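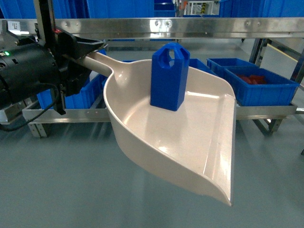
Attachment 1: dustpan, beige, with the blue block in it

Ticket 1760
Product: Cleltari dustpan
Opened by: Carmela Mateos
Handled by: Hinata Hamada
Status: Solved

Carmela, 9:14
Hi! First off, I love this dustpan. The sides are nicely curved and it holds a ton. My one problem is the front lip. On our tile floor it leaves a thin line of grit every single time, and bigger stuff like the blue block bumps against the edge and won't ride up. Is mine a dud, or am I doing something wrong?

Hinata, 9:40
Hi Carmela, what a great pan to have trouble with, we can fix this! Could you lay it on the floor, press lightly on the handle and look at the lip from the side? I'd like to know if the whole edge touches down or only the corners.

Carmela, 10:05
Only the corners! There's a gap in the middle I can slide a postcard through.

Hinata, 10:22
Perfect, that's a very fixable gap. Please try this:
1. Fill a tub with hot tap water and stand the lip in it for 3 minutes.
2. Set the pan on a flat counter and put a heavy book across the lip.
3. Leave it for an hour, then try again with the handle held a bit higher than you're used to.
For blocks and other chunky things, sweep them in first and go back for the dust.

Carmela, 12:31
Oh wow, night and day! The edge sits flat and the grit goes right in. Blocks too, if I give them a good push. There's still a tiny line by the grout but I can live with that. Thank you!!

Hinata, 12:38
So happy to hear it! The grout line is normal, a damp cloth picks it up. Closing this one, reply here if the gap comes back.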